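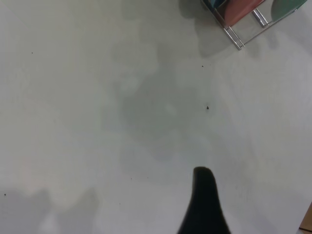
She had brought the plates from Clurkent in November, wrapped in towels. The wire rack was her aunt's. The red one stood in it now, with a green one beside it, and the table was pale and smooth. 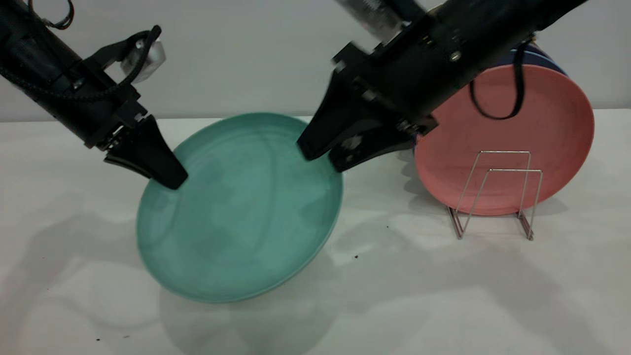
The green plate, tilted over the table.

She had eaten toast off the green for 15 years. Her aunt liked the red.

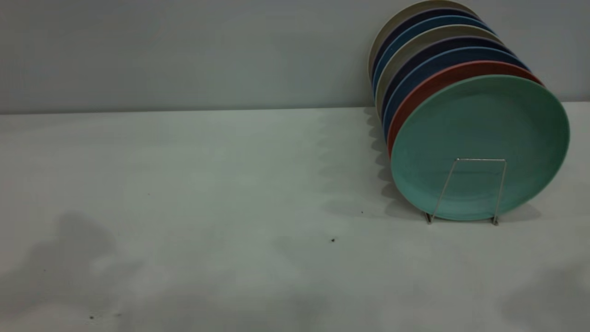
The bus to Esance left at 2. She wrote the time on her hand and looked for her coat.

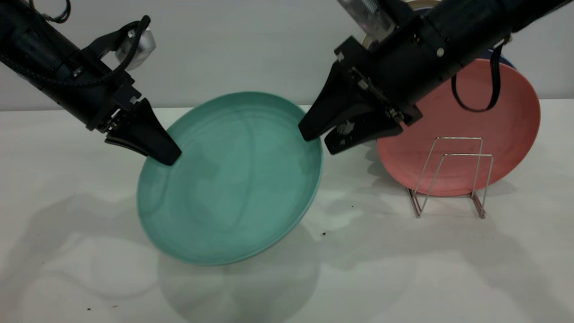
It was on the hook by the door. She put it on and sat down to wait.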